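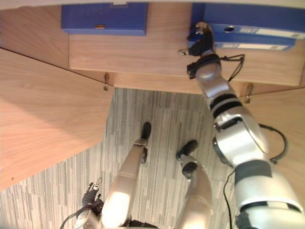
A robot's hand on a blue binder, on top of a wooden shelf unit.

Chore robots

Chore robots are machines meant to do the small physical jobs people do around a house, an office or a shop floor: putting things away, wiping, folding, carrying, sorting. I've looked after this page on the Nomley home tech wiki for a while now, and the question I get asked most is still whether they can do any of it yet. My short answer is "some of it, slowly, with somebody close by." The long answer is the rest of this article, so get comfy!

What counts as a chore

People argue about this on the talk page all the time. A robot vacuum does a chore, sure, but it does it by driving over a floor and never picking anything up. The same goes for a dishwasher, if you want to be picky (and some of you do). For this page I stick to jobs that need at least one hand, and that usually means a robot with arms and some kind of gripper. Legs are optional. Wheels are cheaper and they don't fall over, but legs take up less floor and can, in theory, manage stairs.

Shelving and tidying

Handling binders is a favorite test job of mine, as dull as it sounds. A binder is stiff, has flat sides and often has a finger hole in the spine, so you'd think it would be easy. Then you watch a robot try it. The fingers have to land in the right spot and press hard enough to keep hold without shoving the thing off the back of the shelf. If there's another binder nearby, the arm has to keep clear of that one too. And the legs need to end up somewhere sensible while the arm is stretched out, which I never thought about until I started reading up on balance.

The Prandia shelving trial is the one I know best. It ran for 12 weeks in an office storage room, with a two-armed machine putting away binders, boxes and loose paper trays. Binders went well. Boxes went fine if they were closed. Loose trays were a mess, and the write-up says so pretty plainly, which I liked. Each binder took the robot 18 seconds on a good run, and I timed myself at home afterward (I couldn't resist) and was done in two or three.

Kitchens and laundry

Laundry gets the most attention and I think the least honest videos. Towels are doable, since they're square and they forgive you. Fitted sheets are still out of reach for everything I've seen, and, well, for me as well. In kitchens, loading plates into a rack is coming along nicely, but greasy pans and anything with a loose lid are a different story. Check the playback speed before you get excited about a clip. A lot of them are sped up 8 times, with the note in tiny gray print.

Shop floors

Shops and small workshops are a better fit than homes, mostly thanks to the boring stuff: same bins, same aisles, same lighting. Stinedance, a parts store that wrote to the wiki in February, had its machine move more than 2900 small cartons from a cart to a rack. Somebody still had to straighten the labels. The Atanasov gripper, a jointed-finger design that keeps coming up in these reports, is said to be good with cardboard and poor with plastic bags.

Can I buy one?

You can buy parts of one, and a few complete machines if you have the money and the patience to set them up. I wouldn't get one to save time yet. I'd get one if you like fiddling, have a spare room and don't mind cables trailing all over the place.

See also: Grippers; Robot vacuums; Walking machines; Towel folding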